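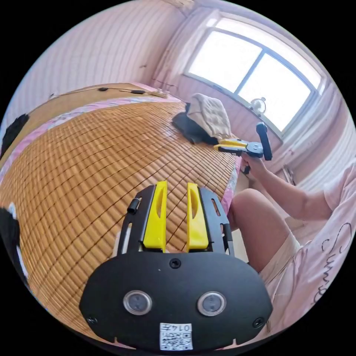
2 min read

Bed-making robots still beaten by the pillow

Anyone hoping to hand over the bedroom to a machine by Christmas may want to keep their own arms in working order. Lornow, the Sutonbridge firm trying to teach robots the jobs most of us put off until visitors are due, has published its November results, and the bed is winning.

The company set its machine 400 bedroom chores, among them folding a cloth, squaring up a cushion and pulling a sheet straight. It finished 167 of them without help. Cushions went best, having the decency to hold their shape. Sheets went worst, and fitted sheets were dropped from the list after the first week.

"It can put a cushion on a bed very nicely," said Viola Longo, who runs the trials. "If the cushion is already on the bed, it sometimes puts it there again."

The machine learns from people doing the same jobs with hand-held grippers, two fingers and a trigger's worth of patience, in ordinary bedrooms. Lornow has gathered 1,221 such recordings so far. Woven mats, quilting and patterned sheets are all welcome, says Longo, as a robot brought up on plain white hotel linen tends to go to pieces in a real house.

Speed is another matter. The average cushion took the robot over four minutes. Hicham Helmy, who manages a 30-room guest house in Vitumstead and was invited to watch, said his staff would have done the room, the bathroom and the corridor by then. "It was very careful," he added. "I'd give it a job in the museum."

Shops may get there sooner. A separate trial at a homeware store in Sutonbridge has a similar arm putting folded towels back on shelves, where the towels are all one size and the customers go home at six. Store manager Euan Pollock said it had managed most of a night shift before getting stuck on a bath mat.

Lornow plans to try duvet covers in the spring. Longo would not be drawn on the odds.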